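I've been meaning to write up what I learned about hard water and hair color. Short posts, one thing at a time.

I did hair for a living for years and now I do it out of a spare room in Dredthorpe. When I moved here, my clients' blondes started going dull and a little orange within a couple of weeks. Same color line, same timing, same hands.

First I blamed the toner. I switched brands. No change.

Then I blamed the clients. I figured they were using cheap shampoo at home. Some were. Some weren't, and their hair looked the same.

A client who used to live in Stalum told me her color held fine there and went brassy after she moved. Her stylist had changed too (me), but her water had changed the same week.

So I got a test kit. My kitchen tap came back at 209 parts per million. That counts as very hard. Anything over 180 is usually put in that group.

What hard water does: calcium and magnesium stick to the hair and leave a film. Hair feels coated and stiff, even when it's clean. If there's iron or copper in the water too, light hair can pick up an orange or green cast.

Bleached hair gets it worse than uncolored hair. The outside layer is rougher, so there's more for the minerals to hang on to.

How to tell if it's your water: wash with bottled or distilled water for 2 weeks and see if the feel changes. It's a pain, but it costs less than another toner appointment.

Back room worktop this morning, before my first appointment. 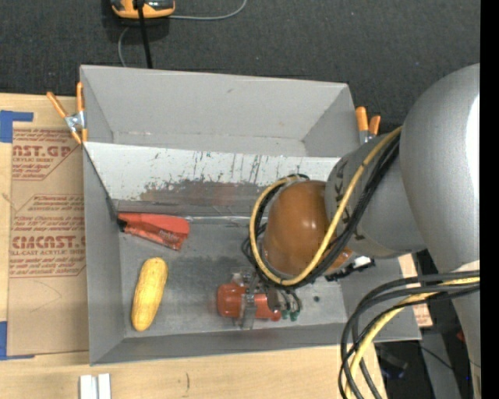 Gray bin, scuffs and all.

OK, back to water. A clarifying shampoo and a chelating shampoo are different things. Clarifying takes off oil and styling product. Chelating has an ingredient that grabs minerals so they rinse away.

Look for EDTA or phytate on the label. If the bottle says "hard water" on the front and neither of those is on the back, ask before you buy.

I use one from Ornura. It smells like nothing much and it lathers poorly. I like it anyway. Once every two weeks is enough for most people, once a week if you swim.

Leave it on three to five minutes. Then use a real conditioner, because your hair will feel bare.

Do it a day or two before a color appointment. Don't do it the day after. It can pull fresh toner right out.

Shower filters: I have a Tudose on mine. Most of the ones that screw onto the shower arm are made for chlorine. They don't soften water. My tap test read the same with it on and off.

A whole-house softener does work. The quote I got was $1,338 installed, and I rent, so no.

What I do for clients now: a chelating wash at the bowl before any lightener. Minerals can make bleach act up, and I've felt foils get hot on hair that wasn't treated first.

Since I started doing that in September, I've had fewer people back early for toner.

If you have well water, tell your stylist before they mix anything. Next I'll do a post on rinsing with distilled water, with how much you need for long hair.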